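Bench notebook, packing line automation, Bredellow site
August 4, 2022

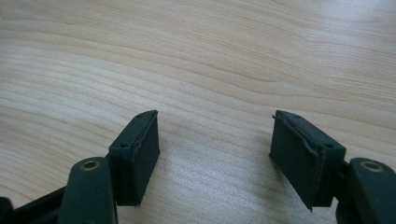 Pad wear

Covering material on both finger pads is coming away. Left pad: seam along the front vertical edge is lifting and ragged, small frayed corner at the base. Right pad: torn flap at the top corner, curling, and the leading seam is uneven in the same way. Arms and brass bushings not stripped down yet. No play measured, so no comment on them until that is done.

Pads on this tool were re-covered in January. Hours since then are not logged properly. The sheet has entries for the first few weeks and then stops, which is my fault as much as anyone's. From now on the hours go on the inside cover of this book at the end of each shift.

Suspect the adhesive before the material. Old pads in the scrap drawer show the same pattern: edge lets go first, face still sound. Will cut one open and look at the bond line. If the face is good, wrap the covering around the vertical edge and end it on the back of the block, where nothing rubs on it. Costs a little pad thickness at the corner. Check that the jaws still close square afterward.

Hand tool vs. cell

Reminder for anyone picking this up cold: the hand tool is how the packers show the cell a grasp. Packer makes the pick by hand with the tool, the recording goes to Unerness, Unerness fits the motion, cell tries it the next morning. If the pads on the hand tool are in a different state from the pads on the cell, the packer is teaching with one grip and the cell is working with another. We have been changing the cell pads on schedule and the hand tool pads whenever somebody complained. Change both together. I have written this on the cabinet door as well.

Count to date: 2334 recorded picks accepted. Rejected picks are in a separate folder and should stay there. Please do not delete them. Several were rejected for slip, and I want to sort those by date and see whether they bunch up toward the end of pad life.

What the packers report

Talked with both shifts at the bench. Notes as given, order of no significance.

Squeezing the tool is harder on the thumb than packing by hand. Sessions are set at 90 minutes. Day shift wants that split in two with ordinary packing between. No technical objection. Recording quality drops in the last part of a session anyway (more re-grips, slower approach), so the split probably helps us too. Sent to the line lead for a decision.

Lifting has dropped. The cell takes the heavy cartons off the Laryea orders and the packers no longer stack those. All agreed this is an improvement. Night shift would like the cell to take the second-heaviest size as well. It can't at present, the carton is too wide for the jaws at full opening. Wider arms are a Grostus part with a long lead time. Ask for a quote.

Pace is the main complaint. When the cell stops on a fault, the upstream belt does not, and the packer next to it has to clear the backlog while also resetting the cell. Before the cell there was one job at that station and now there are two, on the same job title and the same grade. The grade is outside this notebook. The belt is not. An interlock from cell fault to belt is a simple wiring job and should have been in the original scope. Raising it as a change request.

Two packers asked whether their recordings are used to measure their speed. They are not, but the file header contains the operator number, so the question is fair. Unerness needs a number to tell sessions apart. It does not need the operator's. Replace with a random session ID at the point of recording and blank the field in the old files. Keep a copy of the script in the shared folder so people can read what it does.

Fault log, last six shifts

18 stops total. Most are slip on the glossy sleeve, which fits the pad story but does not prove it. The rest are mixed: double picks, one sensor cable pulled loose by a pallet truck, a few with no code recorded. Average time to clear not calculated. The timestamps come from two clocks that disagree by around a minute. Sync the clocks before doing any arithmetic on this.

Reset procedure on the laminated card is out of date. It still has the packer calling maintenance for a slip fault, and in practice they have been clearing it themselves for months. Either the card changes and they get trained and signed off on it, or the practice stops. I prefer the first. Until it is settled, the guard stays locked and maintenance gets the call, slow as that is.

To do

Strip both pads, keep the old covering in a marked bag.
Cut open a scrap pad, look at the bond line.
Re-cover with wrapped edge, leave clamped overnight.
Fit new pads to the hand tool and the cell on the same day, write hours at zero.
Check the bushings for play while the pads are off.
Change request for belt interlock.
Session ID script, test on a copy of the old files first.
Quote from Grostus for wider arms.
Sync cell clock and belt clock.
No new recordings on this tool until the pads are done. Day shift told, night shift still to be told at handover.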